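Home / Opinion / Columns / Give me back the paper bus timetable
Give me back the paper bus timetable

I missed a bus in March and I'm still mad about it. It was the last one out of Reduvstead on a wet night, I was standing at the stop with a dead phone, and the only thing on the pole was a sticker telling me to scan it for live times. Scan it with what? My thumb?

There used to be a timetable there. It sat behind a scratched piece of plastic, the print was tiny, and somebody had drawn a mustache on the little bus. But it told you when the last one left, and it told you at 11 at night in the rain whether or not you'd remembered to charge anything.

I complained to Ferenc Kun, who drove that route for years before he retired, and he laughed at me for a solid minute. Then he told me that half of his old job was being the timetable. People would climb on, one foot still on the curb, and ask when he'd be coming back the other way. These days they ask the new drivers the same thing, and the new drivers tell them to check the app (which the drivers can't stand either, by the way).

I do use the app. It's fine! When I'm at home on the couch, deciding whether to put my shoes on, it's great. It says 3 minutes and I run. What I can't do is look at it and get a feel for the whole day. I can't see that the buses thin out after supper, or that there's a big hole in the middle of the afternoon when I might as well go get a sandwich. A printed page gives you all of that in one glance, and after a few weeks you know it by heart.
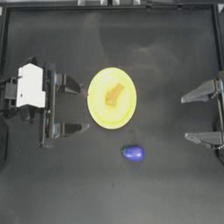 My neighbor Tamás Szekeres thinks I'm being a grump. His argument is that paper goes out of date, and a wrong timetable is worse than none. I'll give him part of that. I once waited 90 minutes for a bus that had been dropped from the schedule the month before, and I said some things to that pole I'm not proud of. But that's a reason to send someone out with a new sheet when the times change. How often do they change, twice a year? We manage to get new ads into those shelters a lot more often than that.

And then there's my aunt, who doesn't have a smartphone and doesn't want one. She's still got the old folding schedule stuck to her fridge, with the Rácz Street stop underlined in green pen. Two of the times on it are wrong now and she's written the right ones in the margin, which she got by asking other people at the stop. She plans her dentist, her groceries and her card game off that thing.

I know the money's tight. I know somebody in an office has a slide showing how much they save by not printing. I'd just like that somebody to stand at my stop some night with a battery at 2 percent and try to work out whether to wait or start walking. It's all uphill to my place – and there's no sidewalk for the last stretch.

So print the sheet. Make the type bigger while you're at it. Keep the sticker too, I don't mind the sticker, there's plenty of room on the pole for both.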